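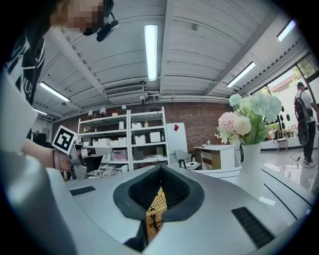

Anjana Samarakoon asks whether woven stock should be kept under tube lighting at all, and whether the air conditioner does more harm to the strands than the lamps do.

Both points are covered in the notes further down.

Cletlow store room: woven goods, shelving, light and air
Gallery page, updated 2023-11-19

The Cletlow room holds woven household goods between delivery and dispatch. Most of the stock is rattan and wicker from the Tririne and Ekanayake ranges, with a smaller amount of seagrass. The page records the room and its fittings together with the storage rules that apply to them. Stock sheet 986 is the current reference for shelf positions.

Plate 1. Woven material with crisscrossing strands and a small dark knot or tie. White ribbed ceiling with beams, fluorescent fixtures, wall-mounted air conditioner, pipes and conduits.

Notes to plate 1

Weave. Crossed strands carry load in two directions, and a tie holds the crossing in place. A tie that has slipped can be moved back by hand if the strand under it is sound. A cracked strand is not glued in this room. The piece goes to the Dirnonley bench with a paper tag on the rim, and the tag states the position of the crack, counted in rows from the base.

Light. Fluorescent tubes give off little heat at shelf height. Fading is the larger concern, and it is slow. Natural-finish pieces on the top shelf are moved down every 12 weeks and the lower ones brought up. Dyed pieces stay in their cartons. Lamps are switched off at the end of the shift.

Air. Cane that dries too far becomes brittle at the bends, and cane kept damp will grow mold inside the weave where a cloth does not reach. The air conditioner is set to a steady temperature and the louver is turned up toward the ceiling. No woven piece stands directly in the outlet stream. Humidity is read morning and evening from the gauge by the door and written in the log.

Shelving. Baskets of the same pattern may be nested two deep with a sheet of tissue between them. Deeper stacks mark the inner rim. Handles face the aisle. Trays are stored flat, the larger ones underneath, and lids are kept on the same shelf as their bases even when the carton label lists them separately.

Handling. Lift from the base with both hands. Lifting by the rim loosens the border binding, and the damage often shows only after several moves. Wristwatches and bracelets with open clasps catch on loose ends and should be taken off first.

Cleaning. Soft brush along the strand, then a dry cloth. Water is used only for food marks, on a cloth wrung out well, and the piece is left on the open rack overnight before it goes back on the shelf.

Tissue is reordered in packs of 200 sheets. Shelf labels for the Ekanayake trays are being reprinted with the new pattern codes; until they are up, use the codes on the stock sheet.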